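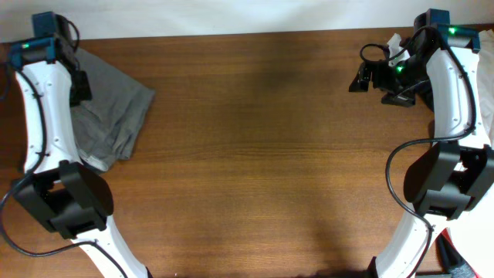 ¿Qué cambia para la plantilla cuando una lavandería industrial pone robots en la zona de doblado? Cambian las tareas y los turnos: las personas pasan del doblado repetitivo a la revisión, la costura y el trato con el cliente, con el mismo salario y el mismo contrato.

Inicio > Sala de prensa > Notas de prensa > Planta de Brekotero

Imprimir | Enviar por correo electrónico

NOTA DE PRENSA

Semiris automatiza parte del doblado en su planta de Brekotero

Brekotero, 11 de marzo de 2026 – Semiris, lavandería industrial fundada en 1939, pone en marcha en su planta de Brekotero los primeros puestos de doblado con dos brazos. Dos puestos, de momento. El resto de la línea sigue a mano.

El sistema lo suministra Zarei. Cada puesto lleva una pareja de brazos blancos con pinzas negras, montados a ambos lados de una mesa de madera. Trabajan sobre la mesa, pieza a pieza: paños, fundas, ropa de trabajo ligera. Las sábanas grandes quedan fuera – van a calandra, como siempre.

Objetivo para junio: 898 piezas por puesto y turno. Es una cifra modesta y la empresa lo sabe. Una persona con experiencia va más rápida, sobre todo con tejido fino o con costuras gruesas. La ventaja está en el turno de noche, que es el que más cuesta cubrir y el que mas bajas por hombro y muñeca acumula.

Qué cambia para la plantilla

Ningún despido, ningún cambio de categoría a la baja. El acuerdo con la representación de los trabajadores se firmó antes de instalar nada y cubre al 100 % del personal de doblado. Puntos principales:

– El turno de noche en doblado pasa a ser voluntario, con el plus intacto para quien lo mantenga.
– Formación dentro del horario, pagada. Manejo del puesto, paradas de seguridad, limpieza de pinzas.
– Rotación entre doblado, revisión y costura. Nadie más de media jornada seguida en la misma mesa.
– Los datos de los puestos no se usan para medir el rendimiento de las personas. Queda por escrito.

La parte menos cómoda también consta. Los primeros ensayos fueron lentos, con muchas paradas, y en doblado hubo quejas por el ruido de avisos y por tener que rehacer piezas mal plegadas. Se bajó el volumen de los avisos y se cambió el orden de entrada de la ropa. Las piezas rehechas se registran ahora aparte, para que no carguen sobre el turno siguente.

Las operarias y operarios de doblado participan en el ajuste: ellos deciden qué pliegue vale y cuál no, y qué prendas pasan al puesto automático. Esa tarea lleva un complemento propio desde este mes.

Siguientes pasos

En junio, revisión conjunta de empresa y plantilla. Se mirarán bajas, turnos cubiertos, piezas rechazadas. Si el resultado es bueno, el sistema se llevará a la planta de Udberg, que hoy dobla todo a mano. Si no lo es, los puestos se quedan en Brekotero en horario de noche y no se compran más. Udberg tendrá en cualquier caso su propia negociación – lo firmado en Brekotero no se traslada de forma automatica.

Semiris no prevé cambios en plazos de entrega ni en tarifas para hoteles, residencias y talleres clientes.

Sobre Semiris

Lavado, planchado y reparación de textil profesional. Plantas en Brekotero y Udberg.

Contacto para medios: departamento de comunicación de Semiris, planta de Brekotero. Visitas a la zona de doblado con cita previa, solo en turno de mañana.

Imprimir | Enviar por correo electrónico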